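Ticket 41: Arm drops or twists the spoon during the stir routine
Project: Dadum bench arm
Status: Open, workaround in place
Priority: Normal
Opened: 1 April 2026

Summary

The arm picks the plastic spoon out of the bowl without trouble, but the handle turns in the gripper once the spoon is over the beaker. Sometimes it turns a little and the run can carry on. Sometimes it turns enough that the spoon hits the rim and the controller stops with a force limit error. It started after the move to the new table at the Verkon workshop. Nothing like it was logged in August, when the arm was on the old bench.

Setup

Arm on its wheeled base, parked at the left end of the white table. Two-finger gripper, finger pads printed at home. Controller is running the Dareo build, motion scripts are our own. The liquids are water and food colouring. Grip force is set to 70 per cent in the config file.

Steps to reproduce

Home the arm.
Run the pick script with the spoon resting in the bowl.
Move to the beaker and lower to stir height.
Start the stir at normal speed.

Out of 41 runs, the spoon turned far enough to stop the job in 6.

Bench during testing:

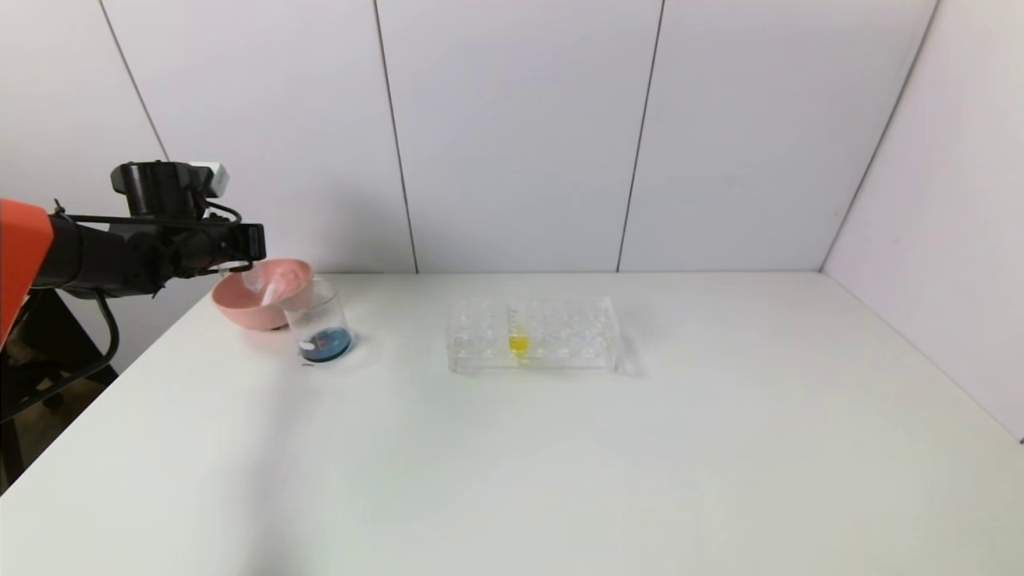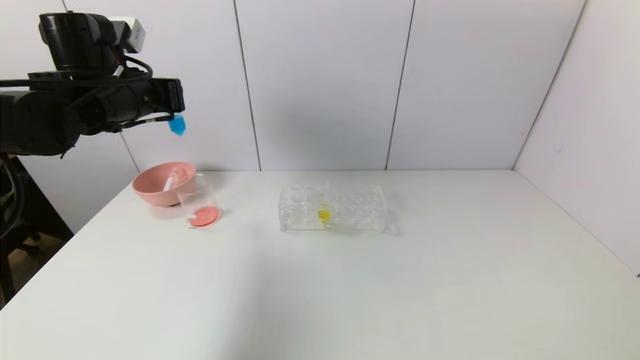 What has been tried

Grip force up to 85 per cent. No change in how often it slips, and the handle started to show a dent. Put it back to 70.

Cleaned the finger pads with rubbing alcohol. Looked better for the next few runs, then the same fault came back. Could be chance.

Slowed the stir to half speed. The spoon still turned, so I don't think the stir itself is the main cause. Back to normal speed for the rest.

Re-ran the gripper calibration. The closed position was reading 3,437 on the encoder and the config still had the old value in it. Updated the config and restarted. This got rid of a small click when the fingers close but did not fix the slip.

Checked the cable loop under the forearm in case it was pulling on the wrist. Moved the arm through the whole path by hand with the power off and the cable never went tight. Ruling that out for now.

Notes from the log

In all of the bad runs the pick point was near the end of the handle. In the good runs it was closer to the middle. The pick script uses a fixed height above the table, and I set that height on the old bench. The new table is lower by roughly a centimetre and I never changed the number. That would put the fingers too far up the handle every time, and any tilt in how the spoon leans in the bowl makes it worse.

Workaround

Dropped the pick height by 10 mm in the script. No stops since, but I have only done a short set of runs and would like more before closing this.

Still to do

Measure the table height properly and put it in the config as its own value, so the next move doesn't need edits in four different scripts.

Print a set of pads with a shallow groove for round handles. There is a Malý pad file in the shared folder that looks close, but the screw holes are spaced for the older fingers. I will redraw it.

Add a check after the pick. If the finger gap is wrong, put the spoon back and try again before going anywhere near the beaker.

Leave the test tube rack where it is. The tube position is already taught and I don't want to redo it while this is open — one change at a time.

Update, same day

Did another set with the lower pick height. One small turn, no stops. The turn was on a run where the spoon had slid down on the far side of the bowl, so the fingers caught it at an angle. A smaller bowl might help. Keeping the ticket open until the new pads are printed.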